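Ticket 381: wood grain turns to mush when the desk asset is scaled up
Product: Skestano material library
Opened by: Benedita Aguiar
Assigned to: Vasco Nogueira
Status: Resolved

Problem

Hello! First of all, I love the new honey oak material, it's the nicest wood in the library by a mile. I've got it on a desk top for the Borport showroom and at normal size it's gorgeous. As soon as I stretch the desk to meeting-table length, though, the grain stretches with it. The streaks go fat and blurry and the whole top looks like toffee. The short ends are worse than the long ones.

Steps to reproduce

1. Load the desk asset and put honey oak on the top.
2. Scale it to 2 on the long axis only.
3. Render with the default daylight.

Vasco, Thursday morning

Lovely clear report, thank you! I got the same toffee on my first go. The material takes its size from the mesh's own texture map, so when you pull the mesh the picture of the wood gets pulled along too. Could you try two things for me?

Apply the scale before you assign the material. Then switch mapping from "object" to "world" and set the tile size to 60 cm.

Benedita, Thursday, 11.40

Huge improvement! The streaks are fine and crisp again along the whole length. The ends still show a hard line where the top meets the side, as if someone had glued a strip on.

Vasco, Thursday, 14.15

Great, halfway there. The line comes from the bevel. Your copy has a square edge, and world mapping flips direction the moment it reaches the side face. Give the edge a bevel with 6 segments and raise the blend value until the line goes.

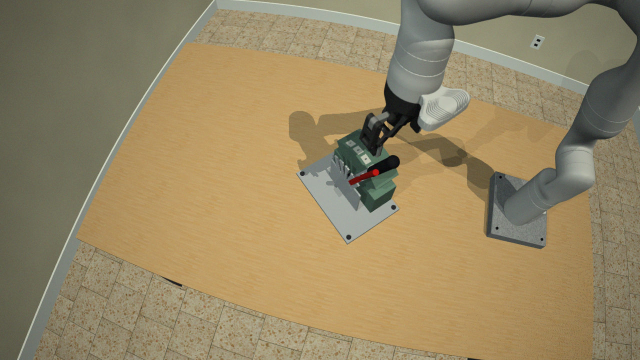
Settings that worked

Mapping: world
Tile size: 60 cm
Bevel segments: 6
Scale applied before material: yes

Benedita, Thursday, 16.05

It works! The line has gone, and I tried the same settings on the Adar shelving, which had been annoying me since September. Fixed that as well. Martim Barros wants to know if walnut behaves the same way.

Vasco, Thursday, 16.20

Brilliant news about the shelving! Walnut needs a bigger tile as the figure is much broader, so please open a separate ticket and I'll happily dig into it. I'm adding the bevel note to the help page tonight. Closing this one.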